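„Gefaltet ist noch lange nicht geprüft“

Moataz Hamdy sortiert seit Jahren gebrauchte Kleidung für die Kaltari, einen Secondhandbetrieb in Nundham. Er glaubt weder an das Wort „neuwertig“ noch an Stapel, die im Regal hübsch aussehen. Ein Gespräch über Köper, Taschen und die Frage, ob man eine Hose überhaupt falten muss.

Von Said Tahiri

Der Tee ist noch nicht eingegossen, da widerspricht Moataz Hamdy schon. Ich hatte gefragt, wie man Kleidung richtig zusammenlegt. „Richtig gibt es da nicht“, sagt er. „Es gibt Methoden, die verkauft werden, und es gibt den Schrank, den Sie zu Hause haben. Die beiden kennen sich nicht.“

Ich gebe zu, dass ich mit einem gewissen Misstrauen gekommen bin. In den letzten Jahren ist über das Falten so viel geschrieben worden, dass man meinen könnte, es handle sich um eine Wissenschaft. Hamdy hat einige dieser Bücher gelesen, eines davon zweimal, weil er beim ersten Mal dachte, er habe etwas überblättert. Gefunden hat er nichts. „Da steht auf 44 Seiten, dass man ein Rechteck machen soll.“

Er hat seine eigene Reihenfolge, und die beginnt nicht mit dem Rechteck. Zuerst kommt der Stoff. Solange eine Hose als Haufen daliegt, sagt er, sehe man am meisten von ihr: wie sie fällt, wo sie sich knautscht, ob das Gewebe noch eine Linie hat. Bei Köper sei das besonders einfach, die schrägen Rippen verrieten alles. Wo sie flach werden, hat jemand darauf gesessen, gekniet oder zu heiß gebügelt.
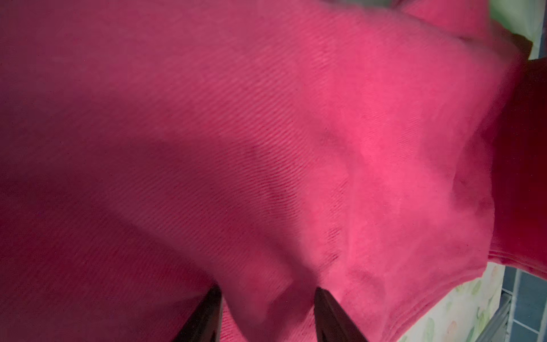

Pinkroter Köper mit deutlicher Diagonalrippe, noch ungeordnet.

Ich frage, ob das nicht ein wenig übertrieben sei. Wer schaut sich zu Hause vor dem Zusammenlegen die Webart an? „Keiner“, sagt Hamdy. „Deswegen liegen bei den Leuten ja Sachen im Schrank, die sie seit Jahren nicht tragen können, und sie wissen es nicht.“ Er lässt den Einwand aber zur Hälfte gelten. Bei T-Shirts mache er sich die Mühe selbst nicht.

Farben wie dieses Pink mag er aus beruflichen Gründen nicht besonders. Verkaufen lassen sie sich gut, im Frühjahr jedenfalls, ab März fragen die Leute danach. Schwierig sei die Beurteilung. Kräftiges Rosa sehe im Schatten einer Falte beinahe himbeerfarben aus und im Licht fast korallenrot, und wer es eilig habe, halte den Unterschied für eine ausgewaschene Stelle. „Ich habe Kollegen gesehen, die haben einwandfreie Ware aussortiert, weil die Lampe schief hing.“ Auch kleine dunklere Punkte im Gewebe seien für ihn erst einmal gar nichts. Man fahre mit dem Daumen drüber, dann wisse man mehr. Oder auch nicht, schiebt er nach.

An einem gewöhnlichen Vormittag gehen bei Kaltari 100 Teile über die Tische. Im vergangenen Monat waren es nach Hamdys Liste 1225, und er betont, dass er diese Liste selbst führt und keinem Programm überlässt. Das Programm, Camport heißt es, hatte er eine Weile ausprobiert. Es wollte zu jedem Stück eine Note von eins bis zehn. „Was ist eine Sieben bei einer Hose? Fehlt ihr ein Bein?“

Mit dem Hersteller wollte ich darüber nicht streiten, mit Hamdy schon eher. Irgendeine Ordnung braucht ein Lager doch, sage ich. Er zuckt die Schultern. Eine Ordnung habe er: brauchbar, flicken, Putzlappen. Die mittlere Kiste sei die kleinste, und das ärgere ihn, denn geflickt würde gern mehr, nur bezahlen wolle es keiner. Die Schneiderei Radwan zwei Straßen weiter nimmt ihm pro Woche 10 Teile ab. Mehr schafft sie neben den eigenen Aufträgen nicht.

Dann kommen wir zu den Taschen, und hier wird er zum ersten Mal ausführlich. Für Hamdy entscheidet sich an der Tasche, ob eine Hose gut gemacht ist. Die meisten Käufer sehen auf den Bund und auf die Länge. Er schaut auf die Steppnaht am Eingriff: Läuft sie gleichmäßig, oder hat jemand am Ende der Schicht noch schnell die Kurve genommen? Danach greift er hinein. Kassenzettel, Münzen, einmal ein Milchzahn in einem Taschentuch. Den hat er aufgehoben, eine Woche lang, für den Fall, dass sich jemand meldet.

„Und der Faden“, sagt er. Ein loser Faden auf dem Stoff sei das, worauf alle hereinfallen. Man zieht daran, weil man ordentlich sein will, und hat mit etwas Pech die halbe Naht in der Hand. Seine Regel: anheben, nachsehen, ob er irgendwo festhängt, und erst dann entscheiden. Liegt er nur auf, wischt man ihn weg. Hängt er fest, wird geschnitten.

Ich wende ein, dass man das auch weniger feierlich sagen könnte. Er lacht. „Sie sind der mit dem Notizblock.“

Beim Etikett kommen wir uns wieder näher. Weder er noch ich halten viel von dem, was darauf steht. Größenangaben seien eine Art Stimmungsbild der Firma, meint Hamdy, und der Pflegehinweis sei so vorsichtig abgefasst, dass man das Stück nach dieser Logik am besten nie anzöge. Heraustrennen würde er das Etikett trotzdem nicht. Wer gebraucht kauft, sucht es als Erstes, und fehlt es, wird gehandelt.

Bleibt die Falterei. Nach einer halben Stunde gibt er dann doch preis, wie er es macht, sichtlich ungern, denn es ist nichts Besonderes: flach auf den Tisch, Bein auf Bein, den Schritt einschlagen, zweimal umlegen. Die Taschen streicht er vorher glatt, sonst zeichnen sie sich ab. Gerollt wird bei ihm nicht. Rollen spare angeblich Platz, er habe es nachgemessen und keinen gefunden — „vielleicht habe ich falsch gerollt“.

Ob ihn das nach so vielen Hosen noch interessiere, will ich wissen. Er überlegt länger als bei den anderen Fragen. Das Falten nicht, sagt er dann. Das Aufschlagen schon, der Moment, in dem man eine Lage hochnimmt und sieht, was darunter liegt.
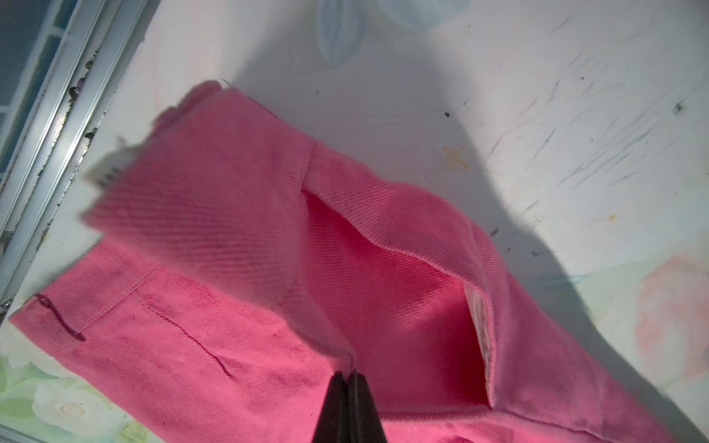 Was Hamdy zu Hause anders macht

Gar nichts faltet er dort. Die Hosen hängen über einer Stange im Flur, die Hemden liegen auf einem Stuhl. Seine Frau hält das für Protest, er nennt es Feierabend.

Einen Rat möchte er den Lesern trotzdem nicht vorenthalten, obwohl er Ratschlägen sonst misstraut, auch den eigenen. Wer Kleidung abgibt, solle sie bitte nicht vorher auf Kante legen. Er muss ohnehin jedes Stück wieder auseinandernehmen, und in einem perfekt gefalteten Paket steckt nach seiner Erfahrung gern der Fleck ganz innen. Ob dahinter Absicht steckt, lässt er offen. Ich hätte ihm da eine klarere Antwort zugetraut.

Kaltari nimmt Kleidung in Nundham vormittags bis 11 Uhr an. Schuhe zurzeit nicht.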